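April 2, 2026

Natural dye tests, batch two - wool and cotton, onion skin and madder. Picking up from January where the cotton came out streaky and I gave up on it.

Scoured everything last night. Wool skeins 200 g total, cotton a bit less. Alum at 16 percent for the wool, same as before. Ista madder this time, the Skundonari stuff was too coarse and left grit in the fiber. Ground it agian anyway.

Pot one, onion skin - good strong gold after an hour at a low simmer. Pot two, madder - got too hot while I was on the phone, went brownish. Kept it below a simmer after that. Need a clip for the thermometer!! 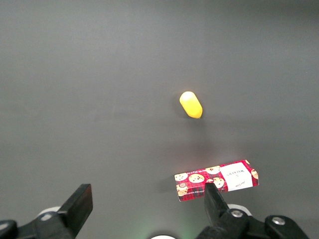
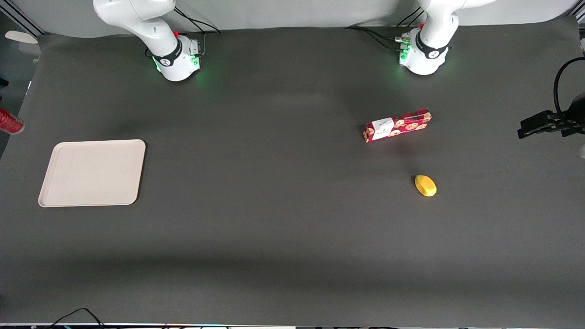
Notes and photos: dye bench, Skurthorpe workshop

Cotton again. Tannin bath first, left it in overnight, then alum. Much more even than January. Still a pale patch on skein three where the tie was too tight - use looser ties, figure eights, four per skein.

Iron dip on half the onion skin wool. Went olive in a few minutes, pulled it at 10. Wool feels a little harsh, maybe cut the iron by half.

Water here is hard. Did one small jar with bottled for comparison and the madder was more orange, less red. So hard water is fine for madder, leave it.

To do
- order more than 500 g alum, we are nearly out
- label the jars properly, tape fell off two of them
- lightfast strips in the south window, cover half with card
- ask Panyasiri if they sell weld by the bag
- rinse madder skeins once more, still bleeding a little
- dont pour the iron bath into the alum bucket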